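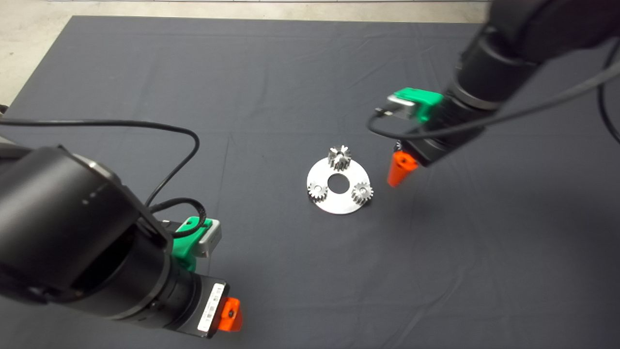 Welcome to the gears page! It has been growing since January, one small part at a time, and I'm so pleased it finally has a place of its own on the Kekville workshop site. If you came over from the clocks and hinges pages, pull up a chair, and if you landed straight on this one, well, you've found my favorite corner of the whole hobby.

The short version, for anyone who doesn't spend their evenings with such things: a planetary gearset has a gear in the middle (the sun), a few gears that travel around it (the planets), and a big ring on the outside with its teeth pointing inward. All of them stay in mesh at once, and the plate that holds the planets is called the carrier. I've loved these since I was small and took apart a hand drill I wasn't supposed to touch, and I still think they are the prettiest way ever found to make something turn slower.

## The plate and its three gears

**The carrier plate.** Flat, round and thin, with a brushed silver finish and that lovely big hole through the center. I'm very fond of brushed metal, because it takes the light so softly along one side and goes a little dull along the other, and you can turn a plate like this under a lamp for far longer than is sensible.

**The planets.** Three small spur gears, all short sharp teeth, set out in a triangle on the plate. The top one stands taller than its two neighbors, up on its shaft, and the one at the lower right hangs a little way over the rim. The spacing matters a great deal in a gearset. Put the planets evenly around the middle and the load is shared between them, which is why I always fuss over this part for longer than over anything else.

**The middle.** Open, with no sun gear in it. I do like a gearset at this stage, when you can look at the planets by themselves and picture how they will all go around together.

**The cloth.** Dark charcoal gray, creases and all. I have tried white towels, newspaper and a very handsome green felt from Tillurach, and I keep coming back to a plain dark cloth, as silver parts show up so nicely on it and a dropped pin doesn't bounce off across the concrete. A little rumple never hurt a gear!

## A few odds and ends

If you'd like to try a gearset of your own, start with a bigger one than you think you need, and wipe every tooth before you put anything together (an old soft toothbrush is perfect). Go easy on the grease, too. I was far too generous with my first one and it turned like a spoon in cold honey.

Page last updated 24/04/2020. The wooden clock pages are next on my list for tidying.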